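Teaching the Shelf: How Store Work Is Becoming a Lesson for Machines

Retail automation has long concentrated on the warehouse. Cartons are uniform, aisles are wide, and the people who share the floor with the machines have been trained to do so. The store itself has proved a harder place. Shelves are narrow, products change from one month to the next, and much of the daily work consists of small tasks that have never been written down in full.

The Ngata program, based in Bukunberg, was set up to address that gap. Its purpose is to build a library of ordinary store tasks, performed by experienced staff and recorded from the worker's own point of view, from which robots with two arms can learn. The program now holds 2961 recorded demonstrations, covering 22 distinct tasks. They range from facing bottles forward on a shelf to folding down an empty carton, and each was selected in consultation with store managers, who were asked to name the work that takes the most time for the least visible result.

Price labels appeared near the top of nearly every manager's list. A store of moderate size may replace hundreds of them in a busy month. Each must be matched to the correct product, brought to the shelf edge and seated so that it sits level and can be read from the aisle. An experienced clerk completes the work in a few seconds and gives it little thought. For a robot, the same few seconds contain several separate problems.

The first is the label. Paper bends when it is held at one end, and it bends differently each time. A gripper that can lift a full shampoo bottle without difficulty may crease a label or fail to pick it up from a flat surface at all. The second is the position of the shelf edge, where there is often little room between the rail and the goods beneath it. A hand that approaches too low will knock over the stock on the shelf below. The third is reading. The robot must establish that the product and price in its grip belong to the goods above the rail, in a row where several items from one brand may differ only in a line of small print.
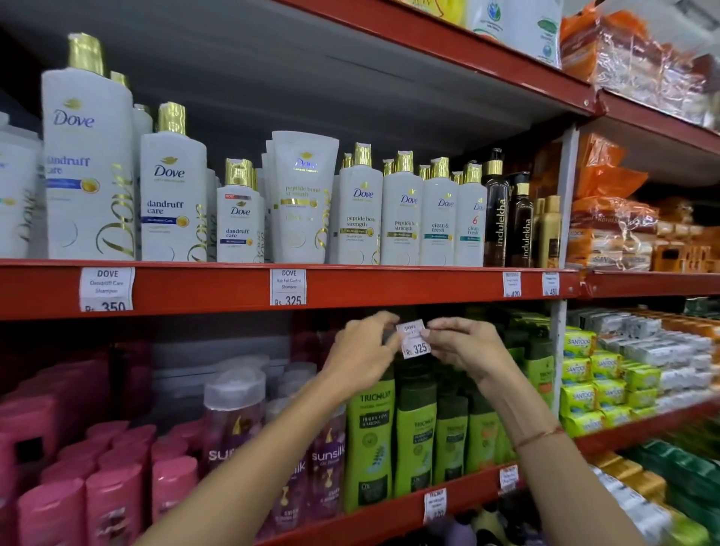 A price label marked "DOVE" and "Rs. 325" is held in both hands just under the edge of the upper shelf, with hair care products above and below.

Two hands are central to the method. Early trials under the Ngata program asked staff to work with one hand only, on the assumption that this would be simpler for a machine to copy. The results were disappointing. Labels twisted, and the workers reported that the motion felt unnatural to them. When the restriction was lifted, they returned at once to holding the paper at both sides, which keeps it flat and allows either end to be adjusted separately. The program has recorded all label work with two hands from that point on.

From Demonstration to Control

Recording a person is only the first stage. Human fingers are softer and more capable than any gripper now in commercial use, and a motion that suits a hand does not always suit a machine. For this reason the program adds a second form of teaching, in which an operator guides the robot directly by remote control.

The equipment used for this purpose is supplied by Provemska. The operator sits at a station with two lightweight arms, built to the same proportions as those of the robot, and moves them by hand. The robot follows. A screen shows the view from the robot's head, and a slight resistance in the handles informs the operator when the gripper has met the shelf. Of the sessions completed by remote control, 897 have been devoted to label work alone.

Operators require some time to become proficient. The delay between hand and machine is small but can be felt, and new operators tend to overcorrect. The program's guidance advises them to pause before contact, to approach the rail from slightly below, and to leave a failed attempt in the recording. Failed attempts were at first discarded. They are now kept and marked - a robot that has been shown only perfect work has no means of recovering when a label slips.

The two kinds of material serve different ends. Recordings of people at work are inexpensive to collect and show great variety in shelves, packaging and lighting. Remote sessions are slower and more costly, but they describe exactly what the robot's own joints must do. Training begins with the former and is refined with the latter.

Conditions in the Store

Fimcombe, a regional retail group, has opened selected stores to the program. Recording takes place during ordinary restocking hours, usually before 9 a.m., and participation by staff is voluntary and paid at a supplementary rate. A total of 124 employees have taken part. Recordings are reviewed before use, and any passage in which a customer can be identified is removed.

The group has stated that it does not expect robots to place labels in its stores in the near term. Electronic shelf displays, already adopted by some larger chains, may reduce the need for paper in certain locations. The program's position is that the value of the work extends beyond the label. Handling a thin, flexible object in a confined space is a skill required in pharmacies, mail rooms and libraries, and progress on one such task tends to assist with others.

Staff who contribute recordings are invited to view the robot's attempts at the Bukunberg site. Their comments are entered in the task notes and have led to several changes, including a revised order of work in which the old label is removed only after the new one has been checked against the product. The next group of tasks, scheduled to begin in April, will cover soft packs and wrapped soap, both of which shift when stacked.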